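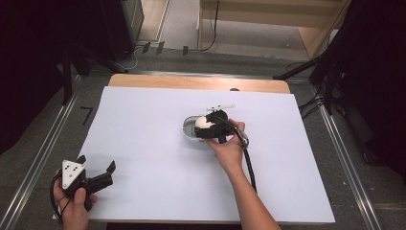 An egg shape is round at one end and a bit pointier at the other.

Why Are Eggs Egg-Shaped?

Have you ever put an egg on the kitchen worktop and given it a gentle push? Try it with a hard-boiled one (ask a grown-up first!). It doesn't shoot off in a straight line like a marble. It wobbles round in a curve and comes part of the way back to you. Clever egg!

Not all eggs are the same shape, though. Owls lay eggs that are nearly as round as a ping-pong ball. Hummingbirds lay long, thin ones, a bit like a jelly bean. And guillemots, which nest on bare cliff ledges above the sea, lay eggs shaped like a pear.

So what decides the shape?

Scientists are still arguing about it, and that's part of the fun. For a long time people thought guillemot eggs were pointy so they would roll in a circle and stay on the ledge. Some scientists now think the shape helps the egg sit still on a slope in the first place. Others have noticed that birds which are very good fliers often lay longer or pointier eggs - perhaps because a slim, streamlined body goes with a slimmer egg.

How does a hen make an egg?

It starts with the yolk, the yellow part. The yolk travels down a long tube inside the hen, and on the way it gets wrapped in egg white and then in two thin, stretchy skins. You can find these skins when you peel a boiled egg. Last of all comes the shell, and that takes the longest! The whole job lasts a bit more than a day, and most of that time is spent on the shell.

Imagine a hen called Bogale who lays 275 eggs in a year. That would fill nearly 23 boxes of a dozen. Phew!

Is the shell really solid?

It looks solid, but it is covered in thousands of tiny holes called pores. They are so small that you would struggle to see them without a magnifying glass. Air goes in through the pores and a little water gets out, so a chick growing inside can breathe. There is a pocket of air at the blunt end too, and the chick takes its first proper breath from it just before it hatches.

Strong or weak?

Both! An egg has a curved shape like an arch in a bridge, so when you press on the two ends the push spreads out all over the shell. Tap it on the side of a bowl, though, and all the push lands on one little spot. Crack!

Try it yourself

Spin a raw egg and a hard-boiled egg on a plate. Touch each one lightly with a finger to stop it, then let go straight away. The boiled egg stays still. The raw one starts turning again, as the runny insides are still swirling round. Wash your hands when you've finished, and keep a cloth handy!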